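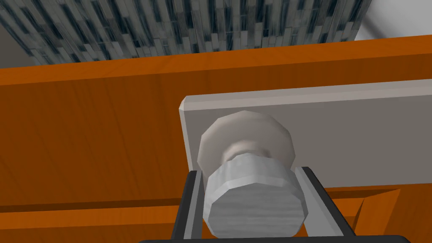

Urrego (motion planner)

Urrego is a planning and control package for robot arms working on kitchen fixtures in simulation. It is developed as part of the Skenodska toolset and takes its scene files from Noltanow, a library of simulated kitchens with knobs, drawers and cabinet doors.

Operation

The planner treats a grasp as two separate problems. A coarse stage finds an arm path that ends with the gripper directly in front of the cabinet, fingers parallel. A fine stage then sets the finger gap and the approach angle, using the contact shapes of the part to be held. Round parts are stored as faceted cylinders with few sides, which shortens collision checks but can make the reported contact point jump from one facet to the next. Urrego smooths this value over 5 control steps.

Control runs at 80 Hz. If either finger passes its force limit, the arm backs off by 2 mm and the fine stage is repeated.

Limitations

Surface textures are ignored by the planner and used only by the optional camera module. Scenes with more than 18 moving joints load slowly. Support for the older Gitico scene format was dropped in January.

Category: Robot software | Motion planning | Simulation

Shares: 18

Related articles
Skenodska
Noltanow scene library
Gitico format
Grasp planning
Contact models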